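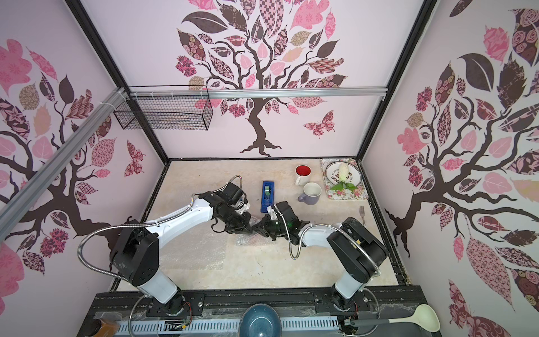

图1 工作台面:蓝色胶带座与气泡膜

盆底康复与产后随访项目进展报告
报告对象:Stodix 基金项目管理部
执行单位:Vundstead 妇女健康中心
报告日期:2021年12月18日,星期六

一、本期概况
本报告涵盖项目启动以来的第二个执行阶段。项目面向产后出现漏尿、盆腔坠胀或骨盆疼痛的妇女,提供初筛、家庭训练指导和定期随访。实施地点为Văduva和Kikitz两个门诊点。两处均已按协议开诊,Kikitz的开诊时间比原计划晚了两周,原因是诊室隔断验收推迟,10月才拿到使用许可。

二、初筛工作
截至本期末,两个门诊点共完成初筛问卷2,984份。问卷在产后复查时发放,由本人填写,不识字或阅读有困难的由护士逐条念读。问卷第一版把“咳嗽时漏尿”和“来不及上厕所”放在同一题,统计时无法区分压力性和急迫性两类情况。我们在10月改为两题,旧版问卷的这一项不再用于分类,只保留为“有症状”或“无症状”。
初筛提示有症状的,由门诊预约面诊。面诊包括病史询问、盆底肌力手法评估和排尿日记说明。部分妇女不愿当天接受检查,可先领取日记表,下次再定。

三、家庭训练包
训练包内有一本图解手册、一份排尿日记、一张训练记录卡和一件生物反馈探头。探头只发给经面诊评估适合使用的人,其余人员领取不含探头的版本。发放方式有门诊自取和邮寄两种,邮寄比例高于预期,Kikitz周边乡镇尤其明显。
本期收到22件包装破损的反馈,多为外盒压裂,探头本身须退回检查后才能再用。我们已更换较厚的纸盒,并把手册放到盒底。更换后寄出的批次尚在途中,结果下期报告。
另有使用者反映手册字号偏小,夜间哺乳时看不清。新版手册正在排版,正文字号加大,呼吸配合的说明单独成页。

四、随访
随访分为电话和门诊两种。电话随访主要问训练是否坚持、有无疼痛或异常出血、漏尿次数有无变化。每人最多拨打3次,仍未接通的记为失访,不再继续联系,本人来电可随时恢复。
电话时间原定在上午,接通情况不好。改到午后以后有所改善,但周末仍无人值班,这一点请管理部在审议下期人员预算时考虑。
训练效果目前不宜下结论。多数参加者还没有到终点评估的时间,已完成评估的人又集中在Văduva,年龄和分娩方式的分布与Kikitz不同。

五、培训
本期举办护士培训2场,内容为肌力评估手法、探头清洁消毒以及转诊指征。培训后抽查发现,各人对肌力分级中间几档的判断差别较大,已安排两个门诊点的护士交叉复评。
转诊指征已印成单页贴在诊室。出现血尿、反复尿路感染、明显脏器脱垂或绝经后出血的,直接转专科,不进入家庭训练。

六、经费
人员、场地和印刷支出在预算以内。邮寄费超出原定额度,差额暂从培训差旅结余中垫付。我们申请将差旅科目的剩余款项正式调入邮寄科目,调整表随本报告附上,总额不变。
探头采购款已付清,供货方发票中有一张抬头写错,正在重开,收到后补交。

七、下期安排
1. 完成新版手册的排版和试印,请两个门诊点各自提出修改意见。
2. 统一新旧问卷的编码,补录Kikitz的纸质记录。
3. 整理首批终点评估数据,按门诊点分别列表。
4. 与Văduva门诊点商定晚间面诊时段,方便已返岗的妇女。
5. 核对退回探头的检查登记,注明可用或报废。

附件:经费科目调整表;问卷新旧版本对照;转诊指征单页。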